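Can a machine tidy your hallway yet?

Alois Pichler has spent most of his working life on machines that do one thing very fast. For the past while he has been working on machines that do ordinary things very slowly, and he says the second job is harder. He leads the household chores work at Morsy, where the current task is putting shoes on a rack.

"People hear that and they laugh," he says. "Then they ask when they can have one."
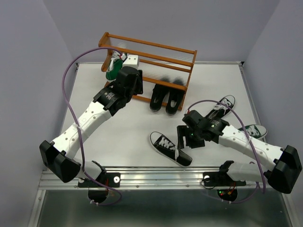
Innsbruck, August

Pichler's answer to that question is that they can't, and that he would not like to guess a year. We met in the workshop kitchen, with the door open to the room where the arms are set up.

Why shoes? "A shoe is a bad object," he says. "It's soft in one place and stiff in another. It has laces, and the laces go where they like. A box is the same box whichever way you put it down. A trainer on its side and a trainer on its sole are two different problems."

He also likes that everyone knows what a finished job looks like. Pairs go together, on the rack, facing the same way. A child can check it. Teaching a machine to want the same thing takes longer. Black shoes next to other black shoes are a particular nuisance, he says, as the software has to work out which two belong together before anything is lifted.

I asked him for a success rate and he was careful. "On a good day, with shoes it has met before, I would say 90 per cent of the pick-ups. But a pick-up is not a tidy hallway. If it drops one in 10, you have to come and look, and then you may as well have done it yourself."

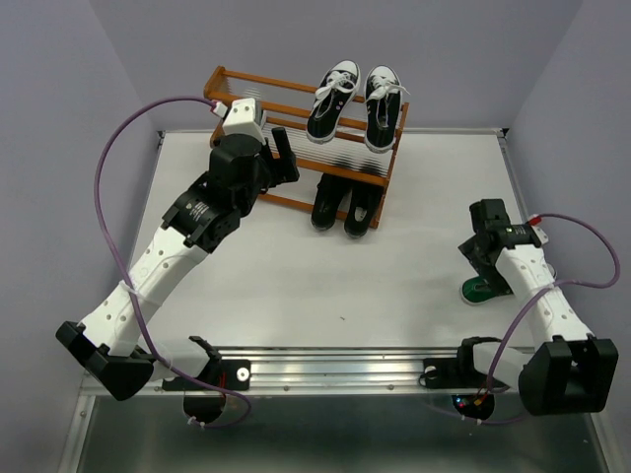
The other thing he would like understood is the rack. A person who finds it standing crooked doesn't notice, and simply puts the shoe in at a slightly different angle. For the arms, every change in the rack moves every place a shoe could go. The lower level is worse than the upper one. "You are reaching under something, and you can't see your own fingers. We do that at home without thinking, half asleep."

His colleague Urs Stöckli, who came to Morsy from warehouse work, is more hopeful about shops than homes. A stockroom has the same shelves every morning, he points out, and staff who can be called over. "In a shop I think you could use 2 arms like these for part of the evening tidy. Only part. Someone still does the floor."

Both men are wary of demonstration films. Stöckli says he watches them with the sound off and looks for the cuts. Pichler says the team ran 600 attempts over the spring and that he learned most from the dull ones, where a shoe ended up nearly right and the arm had no idea.

Does he have a rack at home? He does. "It's a mess. My wife has asked whether I might bring some of my work back with me."

The next task on his list is folding tea towels, which he expects to go worse.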